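I'd been trying to pin Anju Maurya down for a chat since April, and when she finally rang me back she was halfway through a batch of green tomato chutney and couldn't possibly stop stirring. "You'll have to put up with the noise," she said. "Or come round." So I went round!

If you live anywhere near Surndale you'll have had her chutney, probably without knowing it. She sells it under the name Grurkis (her grandson's word for gherkins when he was tiny, and it stuck) and last year she got through 700 jars, all of them filled at home.

I asked how it started. "With a glut," she said. "My neighbour Holger grew far too many tomatoes and kept leaving bags on my step. I didn't want to be rude. I had 31 jars by the end of the week and nowhere to put them, so I took a table at the market. I thought I'd come home with most of them."

She sold the lot before eleven in the morning, and I suspect she's still a bit smug about it. 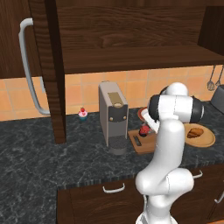
What about the recipe, then? She went rather quiet on me here, but I did get a few bits out of her. The onions go in first and stay in far longer than you'd think. The sugar goes in late. And she won't touch malt vinegar – "It bullies everything else in the pot" – so it's cider vinegar or nothing.

Has she ever had a disaster? Oh yes. "I did a rhubarb one with far too much clove. It tasted like the dentist. Kuldeep ate it on toast for a month and swore it was lovely, bless him, but I saw his face."

A farm shop has asked her to triple what she makes, and I wondered if she was tempted. "I looked at it. I'd need a unit, and a van, and somebody to do the forms. Then I thought, when would I do my garden?" She's said no for now, though she might let them have a Christmas batch of 77 jars if the pears are any good.

I left with two jars of the green tomato and strict orders not to open either of them for six weeks. I managed four days.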